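The Water Between Them

Dateline Ifans, 1/23/22

The bridge is closed again. Trucks backed up past the fuel station on the Ifans side, drivers asleep with their boots on the dash, a kid selling boiled eggs out of a bucket. Third closure since the fall. The guards say paperwork. The drivers say Trita.

They're probably both right.

Trita and Goveo have been arguing about the river for longer than either has had its present flag. Upstream, Trita, mountains and snowmelt and not much else. Downstream, Goveo, flat, hot, rich for as long as the cotton holds. A river that starts in one and gets used in the other. Every government in the neighborhood has had to pick a side at some point, and most have picked both, depending on the year and who was paying for the gas pipeline.

What's new is the dam. Idness, on the upper gorge, 90 meters of concrete when it's done. Trita's government talks about it the way other governments talk about a war they won. It's on the banknotes already. It's on the school notebooks. The wall itself is a little over half built, and the money for the second half is where things get interesting.

Because the money isn't Trita's. The first loan came from a development bank that wanted a quiet border. The second came from much farther east and wanted a road. There's a third lender nobody in the capital will discuss on the record, and two officials I asked gave me two different countries.

The promise and the pipe

Goveo's position, on paper, is simple. There is a treaty. The treaty gives it a fixed share of the summer flow. Fill the reservoir too fast and the share is gone, and so are the farms.

Trita's position is that the treaty was signed by a government that no longer exists, with a pen handed over by an empire that no longer exists either. A deputy minister told me this over tea, cheerfully, like he'd said it many times. He had a map behind the desk with the reservoir already painted in blue.

Three years to fill, the engineers in Trita say. Goveo wants 5. That's the whole negotiation, really, two years of water, and it has eaten up four rounds of talks and one foreign minister. The last round ended with a joint statement so empty that the two sides released it with different titles.

Meanwhile people get on with it. In Goveo's capital the taps run and the fountains are on in the park by the ministry, and you could spend a week there and never hear the word Idness unless you brought it up. Ask in the delta and you hear nothing else. The gap between those two places explains alot about why the government keeps sounding tougher than it acts. The people who would lose the harvest don't vote in the districts that count.

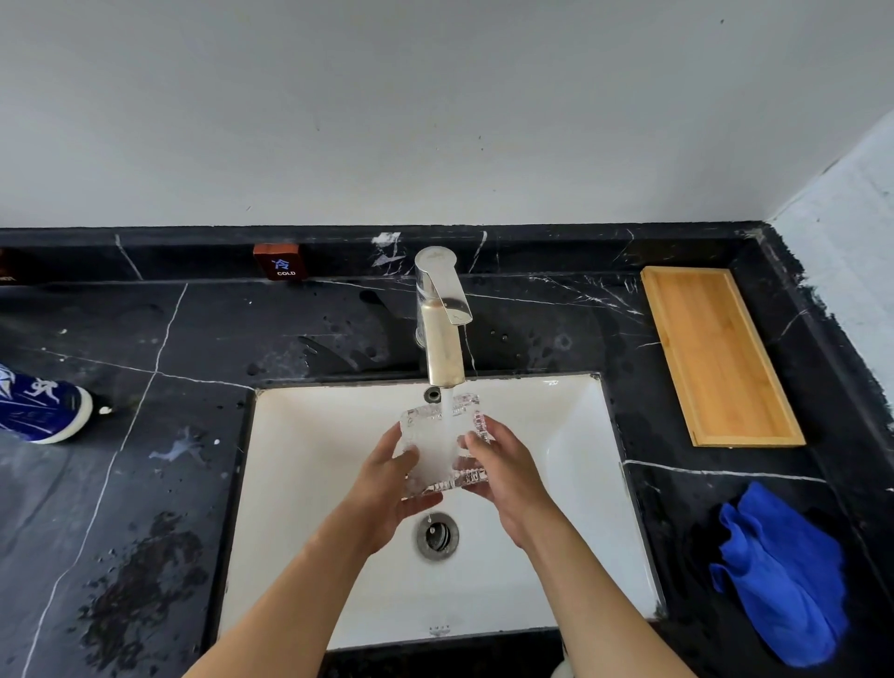
Who moves first

Nobody wants a shooting war over this. I heard that in both capitals, from people in uniform and people out of it. Goveo has the better air force and no wish to use it on a dam financed by countries it sells to. Trita has the high ground and a army that hasn't been paid on time since summer.

So it goes sideways. Closed bridges. Canceled visas. A rail tariff that goes up overnight. Last fall Goveo moved 2,000 troops to the border for what it called seasonal exercises, then moved most of them home when the cotton needed picking. Trita answered by cutting power to a string of border towns, then restored it after complaints from its own side of the line, which was on the same grid.

The neighbors watch and bill accordingly. One has offered to host talks, and also happens to sell turbines. Another has offered observers. The big powers have sent envoys, who arrive with the same two pages of language about shared benefit and leave in time for dinner elsewhere.

There is a deal to be had. Everyone I spoke to could sketch it. A slower fill in dry years, faster in wet ones. Cheap electricity going down the valley, food coming up. Gauges that both sides can read. The technical people drafted most of it already, in a hotel, in one long weekend, and then the draft went upstairs and stayed there.

The next round is set for March, before the melt. After that the river decides some of it for them. If the snowpack is good both presidents can claim they gave nothing away. The snow reports are not good, so far.

Back at Ifans the barrier went up a little after dark, no announcement. Engines starting all down the line. The egg kid had sold out and gone. Nine trucks got across before it came down again and the guard walked over to tell the tenth driver to try in the morning, maybe.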